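New on trial: the Brosness two-arm table kit

Since Friday we've had the Brosness bench kit from Prisard set up, and I must say I've grown rather fond of it already! You get two arms, the rail frame and a starter set of sorting tasks, and Joonas Hakala had the whole thing bolted together before I'd finished reading the manual (all 123 pages of it, bless them).

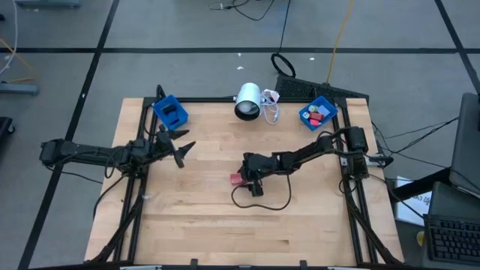 The sorting task is where most folks will want to begin – small blocks, two bins, and as much patience as you can spare. My one grumble is the cabling, which could do with a few more clips in the box. The kit rents for $859 a month, setup help included, and Prisard has 7 left for April. If you'd like a turn on ours first, drop Elsie Pilkington a note and she'll happily find you a morning.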